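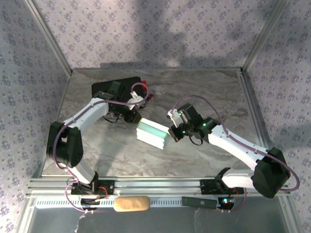

Lavender floral on three sides, gray marble-pattern top

Wallpaper inside a work nook: keep it or paint over?

kestrel_flat
Posted 2022-11-22
I papered the left, back and right walls of my bench enclosure with a lavender and white floral. The top is a gray marble pattern. I like the paper but my brother-in-law thinks two patterns in a small space is too much and wants me to paint the walls flat white. The paper is a Putstead roll, the plain paper kind, not vinyl. I have 3 rolls left over, so running out is not a concern. Has anyone lived with paper this close to a work surface? I'm mostly asking about wear and cleaning.

monti_g
I would keep it. The gray is quiet enough that the flowers don't fight with it. White walls in a nook show every mark within a month.
For wear, the bottom few inches are what goes first. I did a sewing nook in May and the paper above the table was scuffed by the end of summer. I put a strip of clear film along the bottom and have had no trouble since.
Gaetano Monti

ogola_road
Disagree with Gaetano. Plain paper next to a bench is a mistake. You can't scrub it. One splash of coffee and you have a brown spot on the flowers for good. Take it down now and use a satin paint. You can paint it lavender if you want the color.

kestrel_flat
I don't drink coffee at it. But I take the point about scrubbing. Can the paper be sealed?

ckeogh
Yes, with a clear matte decorator's varnish, water based. Test it on an offcut first and leave the offcut overnight. Some inks bleed, and purple is one I have had trouble with. Two thin coats are better than one thick one. It will darken the white a little.
I would also look at the corners. With metal posts at the back the paper has nothing to wrap onto, and that is where it lifts. Run a thin bead of clear adhesive down each edge before you varnish.
Cathal

ogola_road
Varnish over plain paper goes yellow. I have seen it do that in a rental in Levville. Two years and the whole hallway looked like a smoker lived there.

ckeogh
Was that oil based? Oil yellows. I have water based on a closet door from 9 years ago and it is the same color as the day I did it.

ogola_road
No idea what they used. It was yellow.

pattern_bin
Nobody has asked about the top. Is the marble a stick-on film or a solid sheet? If it is film, the front edge matters more than the walls. Mine peeled there first because my sleeves rubbed it all day. I ended up putting a metal edge trim over it.
Also, what do you wipe it down with? I use a barely damp sponge and dry it straight after. Anything with bleach took the print off mine.

kestrel_flat
There is an aluminum rail along the front, so sleeves shouldn't be a problem. I use a damp sponge too.

monti_g
Then the top is fine. Do the film strip on the walls and leave the rest. Gramstead sells it by the foot and you can peel it off later if you hate it. You can't peel off varnish.

ckeogh
Fair. Film is the easier one to undo. I would still glue the corners.

kestrel_flat
Going with film on the bottom and adhesive at the corners. I'll try the varnish on an offcut as well and post what the purple does.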